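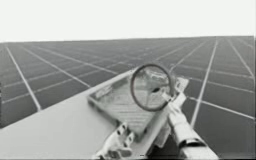 Orno tray task: simulated episodes and replay tools

This folder holds the simulated part of the Orno set, together with the scripts we use to replay, check and split it. Two arms work at a bench with a ribbed tray and a ring that has a hub in the middle. In each episode one arm brings the ring to the tray and sets it down. The other arm may steady the tray or stay out of the way, depending on the variant.

Everything was made in the Prandov simulator. There are no real robot recordings here. Those are kept in the Jallitside repository and use a different joint order, so do not mix the two without running the remap script first.

Contents

episodes/ one file per episode, numbered from 0000
scenes/ scene files for the bench, tray and ring
tools/replay.py plays an episode back and writes out images
tools/check.py looks for dropped steps and joint limit errors
tools/remap.py changes joint order to match Jallitside
splits/ text files listing train and held-out episodes

Size

There are 1179 episodes in total. Of these, 909 are in the training split and the rest are held out. The split was made by tray start position, so a position that appears in training does not appear in the held-out list. If you make your own split at random your scores will look better than they should.

What is in an episode

Joint positions and targets for both arms
Gripper opening for both hands, from 0 (closed) to 1 (open)
Tray and ring pose in the world frame
Greyscale camera images at 20 per second
A success flag, set by the scene script

Joint data and images share one clock. The pose of the ring is the true pose from the simulator. Do not feed it to a policy that is meant to work from images. We did this by accident in the first round of tests and had to throw the results away.

Images are compressed and fairly soft. Fine detail on the fingers is hard to make out, and the spokes of the ring are fainter than the rim. Our tracker fits an ellipse to the rim and ignores the hub.

Running a replay

Install the Bahrami planner package first, then from the top folder:

python tools/replay.py --episode 0018 --out /tmp/replay

Add --no-render if you only want the contact log. Replay on a machine without a graphics card works but is slow. The same seed gives the same joint paths on every machine we have tried. The images can differ very slightly between driver versions.

Known problems

The success flag checks the final pose of the ring only. An episode where the ring is dropped from a height and happens to land flat still counts as a success. check.py --drops lists the ones we know of.

In 18 episodes the idle arm touches the tray and moves it a little. They are marked bump in the episode header and are left in both splits.

Contact between the ring and the tray ribs is modelled as a flat plane. The ribs are there in the drawn mesh but the physics does not see them. Friction values tuned here will be wrong for a real tray.

The horizon is not quite level in the default camera view. The camera pose stored in the header includes this tilt, so use the stored pose and do not assume an upright camera.

Changes

March: new held-out split, fixed gripper scaling on the left arm, added the bump marker. Files from before this have the left gripper value reversed.

Contact

Scene files and physics: Shahab Fallahi
Splits, checks and replay tools: Maribel Paucar

Please include the episode number and the full output of check.py when reporting a fault.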